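Teleop vs hand guiding for can sorting, which one are you using

runeo_dan
Posted 11 January 2025

Ok so we're trying to teach a small arm to pick drink cans off a table and sort them. Red ones go one side, silver the other. Two ways to record demos here: grab the arm and drag it through the motion (freedrive, whatever your vendor calls it), or drive it from a leader arm across the room. Did 100 episodes by hand guiding first. Then another 100 with the leader arm. Policy from the hand guided set is smoother on replay but misses the can way more. Leader arm set is jerky as hell but grabs stuff.

Is this normal?? Or did I mess up the recording. Wrist cam only, no overhead view.

ovstead_mk
Normal. When you drag the arm your own hand and sleeve are in the wrist view half the time. Policy learns your sleeve. Then at run time, no sleeve, it's lost. Check your frames.

runeo_dan
huh. checked. yeah there's a lot of forearm in there. damn

pallet_jack77
Disagree with throwing out hand guiding tho. You feel the contact. With a leader arm with no force feedback you're guessing when the fingers touch, and people squeeze way too hard. Crushed a bunch of empties that way. Fix the camera view and hand guiding is fine.

ovstead_mk
Fine for one person who's good at it. Put six operators on it and you get six different arms. Seen it.

runeo_dan
6 operators would be nice, it's me and Nimal Siriwardena on alternate shifts lol. His demos are cleaner than mine. He slows way down right before the grasp. I come in fast.

Typical approach for me, leader arm, cans in clusters:

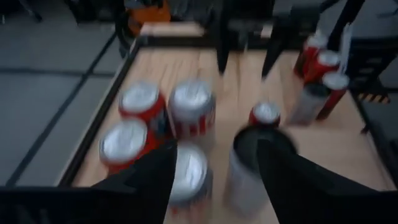 And the other thing is spacing. I've been leaving cans bunched up because that's what they'll look like in the real bin. Nimal spreads them out so the fingers have room. So now the two sets dont match and I have no idea which one the policy is copying.

naseri_tom
Mixing is ok if you label it. Put operator and layout in the episode metadata, train on all, then train on each alone and compare. Takes an evening. Don't guess.

Also slow down. Seriously. If the wrist cam smears on approach, the frames right before the close are the ones you need most and they're garbage. Shorter exposure, more light, or just move slower.

pallet_jack77
+1 on light. Cheap LED bar fixed more for us than any retraining. Watch the lids though, shiny lids plus a bright bar = white blobs. Put a diffuser on it.

runeo_dan
What about start position? I've been homing to the same pose every episode.

ovstead_mk
No. Randomize it. Same pose every time and it learns a path instead of a task. Move the cans a hand width and it reaches for where the can used to be.

naseri_tom
Eh. Start fixed, get it working, then randomize. If you randomize everything on day one you need a mountain of demos and you can't tell what's broken.

ovstead_mk
We did it from day one at Andia back in June and it was fine.

naseri_tom
With how many demos?

ovstead_mk
ok a lot

rizwan_mondal
Jumping in, Rizwan Mondal, I wrote the leader arm mount some of you are using. Two things. One, if the motion is jerky, check your latency before blaming the operator. People overcorrect when the follower lags, then the policy learns to overcorrect too. Two, record the bad grasps and the recovery. Nudge a can, back off, come in again. Don't delete those. Delete the ones where you gave up.

pallet_jack77
How many recoveries though? Ours started nudging on purpose when we had too many.

rizwan_mondal
I keep it to 4 per batch. Raise it if the arm freezes after a miss.

runeo_dan
Ok plan: leader arm, slower approach, LED bar w/ diffuser, fixed start for now, tag everything with operator + layout. Redoing my half first, Nimal's can stay. Will post the comparision when it's trained.

pallet_jack77
post the hand guided numbers too, with the forearm frames cut

runeo_dan
will do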